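Handheld gripper demos: how many per task, and does the wrist cube matter?

Posted in Data Collection, July

Catriona Gunn
We are gathering shelf tasks for an imitation policy at Skiren. So far I have 89 episodes, all from one person with the handheld gripper. The policy reaches the right cubby but stops short or closes early. Should I keep recording the same way, or change something first? I'm also losing the cube pose near the back of the shelf and don't know whether to throw those episodes out.

Innes
Get more data. We used 1,000 for a similar task and it was fine.

Torquil Laing
I'd look at the tracking before recording any more. Stopping short is what we saw at Cluvberg when the pose dropped out in the last part of the reach and the software filled the gap with a straight line. Plot the gripper position for 60 episodes and look for flat or very smooth pieces near the end. Throw out any episode where the gap covers the grasp. The rest you can trim.

Then check where your head camera points. It needs to see the shelf and the cubes together for the whole reach.

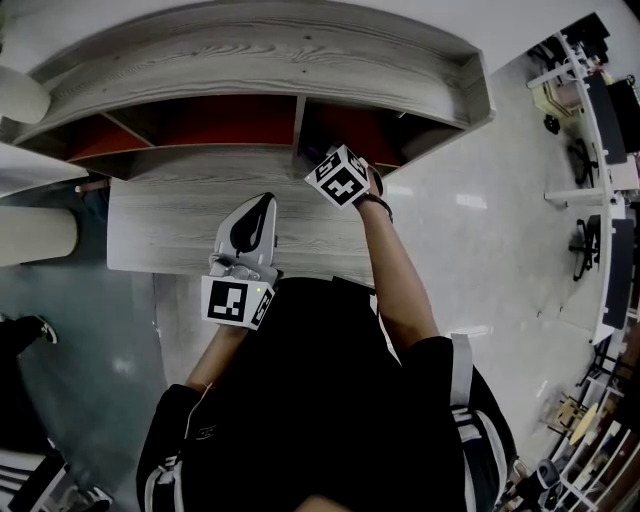 Photo: Torquil Laing / Cluvberg

The cube on the gripper and the one in the other hand both have their markers in view at this point. If you turn your wrist so that only one face shows, the angle gets noisy.

Once the tracking is clean, go to 220 episodes and change the start position each time. Get a second person to do part of them, preferably of a different height. Keep the failed grasps in their own folder.

Grurnik
Same problem for me. It was the clock offset between the camera and the gripper. Check that too.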